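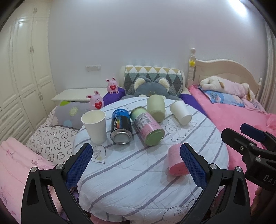
Section 3 – Table set-up and first recording

For the Cudodau hand-held gripper pair. Read section 2 first if the grippers aren't charged and paired yet.

Before you start

Any stable table will do, round or square. A cloth is fine. Wrinkles are fine too, but push down any big folds or light cups will roll off them.
You need light objects only. Paper cups, drink cans, small plastic cups. No glass, no knives, nothing hot.

Steps

1. Spread the objects over the middle and far part of the table. Leave the near side mostly clear so your hands have room to come in.

2. Mix it up. Some standing, some lying on their side. Turn the cans different ways.

3. Check the finger pads. Ridged side faces in. If a pad is lifting at the corner, press it back and wait 3 minutes before you use it.

4. Check the pivot screws on both arms. Snug, not tight. Arms should open and close without catching.

5. Pick up one gripper in each hand. Squeeze and release fully, twice. The status light goes green.

6. Start with the fingers wide open, above the near edge. Hold still untill you hear the beep.

7. Reach for one object at a time. Slow. Close on the middle of it, lift, move, set down, open all the way.

8. Go back to the start position. Hold still again – second beep means the clip is saved.

Clips longer than 40 seconds get split automatically. Nothing lost, but they're a pain to label.

Caution: keep fingers out of the linkages, they pinch. Long sleeves rolled up, hair tied back.

Caution: full cans are too heavy for the standard pads. Use empties.

Note: upright paper cups crush easily. Grip low, near the base, and stop squeezing when the pad touches. Cups on their side – take them across the narrow end.

Note: if the two grippers bump, finish the move anyway and mark the clip in the app. Don't delete it.

Note: aim for 28 clips per layout, then move everthing around and go again. Colour and size of objects can be anything.

No second beep? Storage is probably full. See section 5, or email Wissam Kanaan at the Dresdale service desk with the serial number off the handle.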